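4.3 在仿真场景中校验头部相机外参

本节说明如何在 Stindow 仿真器中加载室内场景，并用 Andora 控制栈校验双臂机器人的头部相机外参。开始前请先完成 4.1 节的安装和 4.2 节的模型导入。

准备条件

仿真器与控制栈须安装在同一台主机，或处于同一网段。
机器人模型包已放入工作区的 models 目录。
显卡驱动正常，能够打开渲染窗口。

注意：校验期间请断开实体机器人的控制连接。Andora 默认向最近一次使用的目标发送指令，若目标仍为实体机，手臂会直接动作。

操作步骤

1. 启动 Stindow，在“场景”菜单中选择“室内/客厅”，等待状态栏显示“就绪”。首次加载需要编译着色器，最长可达 6 分钟。

2. 打开终端，进入工作区目录，执行 andora connect --sim。连接成功后，终端返回会话编号。

3. 在“机器人”面板中点击“放置”，把机器人移到电视柜前方，然后点击“锁定底座”。底座未锁定时，后续的重投影误差没有参考意义。

4. 执行 andora arm home，使双臂回到初始位形。如提示关节超限，先在“关节”页将超限关节手动拖回绿色区间，再重新执行。

5. 在“传感器”页选择头部相机，勾选“渲染彩色图”和“渲染深度图”。两路图像的时间戳偏差应小于 14 毫秒，超出时请降低渲染分辨率。

6. 打开 Cestar 感知面板，载入外参文件，点击“叠加模型轮廓”。轮廓线应与图像中的手臂连杆边缘重合。

7. 点击“开始采样”。程序让双臂依次经过预设位姿，共采集 127 组数据。采样过程中不要切换场景，也不要修改光照参数。

8. 采样结束后点击“求解”。迭代上限默认为 2000 次，一般无需修改。结果满足要求时点击“写入”，外参保存到当前配置；不满足时见下文“常见问题”。

说明：头部相机视图不做水平校正，画面随头部姿态倾斜。Cestar 按相机坐标系处理图像，倾斜不影响求解。如需查看水平画面，可在“显示”页勾选“重力对齐”，该选项只改变显示，不改变输出数据。

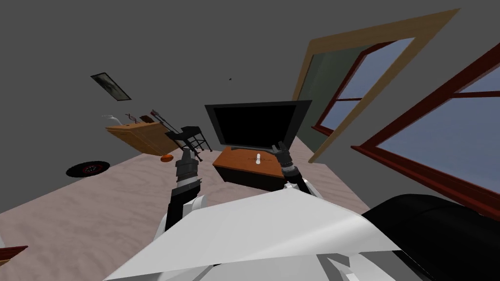

图 4-5 头部相机视图，室内仿真场景

检查视图时，先确认两侧手臂均在画面内，再确认电视和电视柜的边缘没有撕裂或重影。窗外天空没有有效深度，深度图在该区域输出零值，属正常现象。

常见问题

轮廓整体偏向一侧：外参文件与模型版本不匹配。请重新导出外参文件，从第 6 步开始操作。

只有一侧手臂偏移：该侧肩关节零位不正确。请在“关节”页执行“零位校准”，然后重新采样。

求解不收敛：有效样本不足。请查看日志中的剔除数量，必要时在“采样”页更换为 Modise 位姿集，该位姿集的腕部转角变化较大。

夹爪穿入家具：碰撞检测未启用。请在“规划”页勾选“场景碰撞”，并重新加载场景。已经采集的数据应全部清除，不可与新数据合并求解。

外参写入后，请重启 Andora 会话使其生效，再进行 4.4 节的抓取规划设置。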